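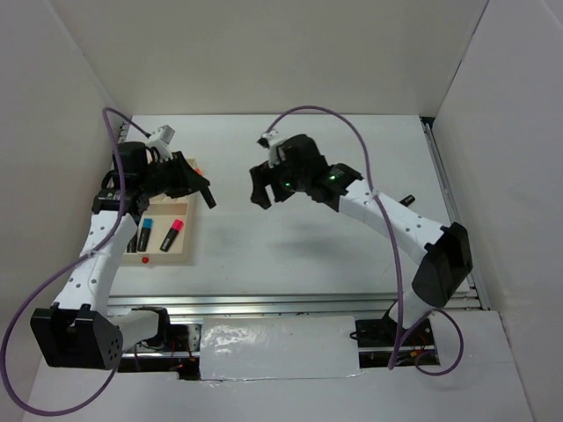 Breakfast recipe testers wanted

Do you look forward to breakfast from the moment you go to bed? Have you ever stood at the counter in your robe, wondering whether a spoonful of tahini might do something nice to a bowl of muesli? Then we would love to hear from you!

Parkelholm is a small recipe site that Wanpen Thepsuriya and I started in her kitchen, and we are now putting together our first cookbook, all of it make-ahead breakfasts. Think baked eggs, overnight muesli, freezer waffles, savory rice porridge (Wanpen's mother's, slightly simplified) and a cornbread I have been fussing over since January and still can't leave alone. We've cooked everything ourselves so many times that we can't see the gaps in our own instructions anymore, so we need fresh eyes and hungry households.

We're looking for 11 home cooks. Each tester gets seven recipes over eight weeks, sent by email, and you can make them in whatever order suits your week. After each one you fill in a short form: what you swapped, what confused you, how long it really took, and whether anyone asked for seconds. Please be frank – we would much rather hear that the waffles stuck from you than from a stranger who paid for the book.

You don't need any training. An ordinary oven, a muffin pan and a set of measuring cups will get you through everything. Beginners are very welcome, and so are people who cook for picky children. We'd especially like a few testers who bake at high altitude or eat gluten-free. I'm sorry to say that nearly every recipe has eggs or dairy in it, so this round won't work well for vegans.

We can't pay a wage, but we will refund your groceries up to a set amount per recipe (send us the receipts), print your name in the thank-you pages and mail you a signed copy.

To apply, write to Silviu Zamfir through the contact page by July 13, 2022. Tell him where you live, who you cook for and what you had for breakfast this morning, even if it was cold pizza. He will answer everyone, though it may take him a few days.

Floor Verstraete
Parkelholm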